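Balden Community Kitchen opens its Saturday-style dumpling table to everyone this February

BALDEN – The Hnatiuk Street kitchen is starting a new series of hands-on steaming classes this February, and sign-up is open now. The classes are called Fleltis, after the long shared table lunches the kitchen has hosted for years, and they are meant for people who have never steamed anything more ambitious than broccoli.

There will be nine evenings in all, each starting at 6:30 p.m. Everyone mixes dough, rolls wrappers, fills and folds, and then sits down together to eat what came out of the steamers. Beginners are welcome, and so are children over seven if they bring a grown-up along!

"I learned to fold dumplings at my aunt's table, badly, with flour up to my elbows," said Bohdana Antoniuk, who will teach the series. "My first ones opened up in the pot and we ate them as soup. I'd love for people to come and make a mess like that with us."

Antoniuk is especially fond of bamboo steamers and will spend most of the first evening on them: how to line the basket, how much water to put underneath, how to lift the lid away from your face, and how to dry everything properly before it goes back in the cupboard. She has strong feelings about that last part.

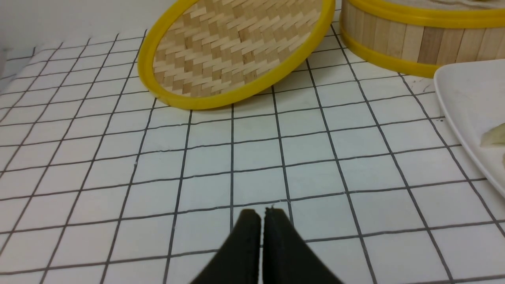 Page last changed: February, 4:15 p.m.

A woven bamboo lid, like the one with the bright yellow rim leaning on our checked tablecloth, lets some of the steam out through the weave, so less water drips back onto the dough. The herringbone pattern is lovely to look at too, and students are free to handle the lids and baskets up close before the cooking starts.

The series is supported by Pesard, the housewares shop next door, which is lending extra baskets for the opening month. Orest Nazarenko, who runs the shop, will join the third class to talk about choosing a size that fits the pots you already have at home.

"People buy a huge one and then it sits on top of the fridge," Nazarenko said. "Bring your pot's measurements – we'll work it out together."

Each class costs $9, ingredients and supper included. Aprons are provided, but please wear shoes you don't mind getting floury. Let us know about food allergies when you sign up, as the fillings change from one evening to the next.

To save a place, stop by the kitchen's front desk or call and ask for Laine Adomaitis, extension 889. Press visits can be arranged through the same extension.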